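Cómo preparar un EPUB para leerlo en el móvil

Esta guía parte de un manuscrito ya corregido en formato DOCX u ODT. Los pasos se han comprobado con el catálogo de Garside, compuesto sobre todo por novela y ensayo breve.

1. Aplique el estilo Título 1 a cada capítulo. El conversor genera el índice a partir de esos estilos.
2. Elimine tabulaciones y líneas en blanco. La sangría se define en la hoja de estilos, con text-indent: 1.2em.
3. Exprese márgenes y cuerpos de letra en em o en porcentaje.
4. Reduzca las ilustraciones a 2.000 píxeles en el lado mayor y la cubierta a 3.000 de alto. 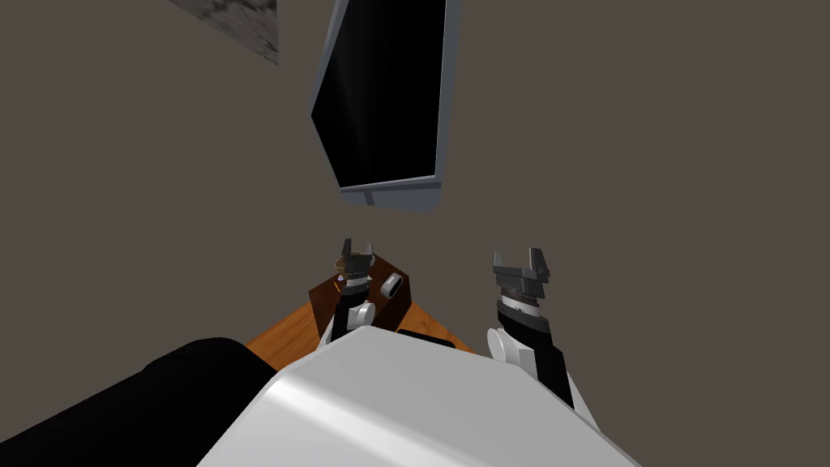

¿Conviene incrustar las fuentes?
Solo si el texto usa caracteres que las fuentes del lector no cubren, como transcripción fonética o griego politónico. Cada familia incrustada puede sumar más de 500 KB al archivo.

5. Divida el libro en un archivo XHTML por capítulo.
6. Valide el resultado con EPUBCheck y corrija primero los errores del manifiesto.
7. Abra el EPUB en dos aplicaciones distintas, con el cuerpo de letra mínimo y el máximo, y revise notas y tablas.

Revisión técnica: Roy Greenwood. Última actualización: mayo.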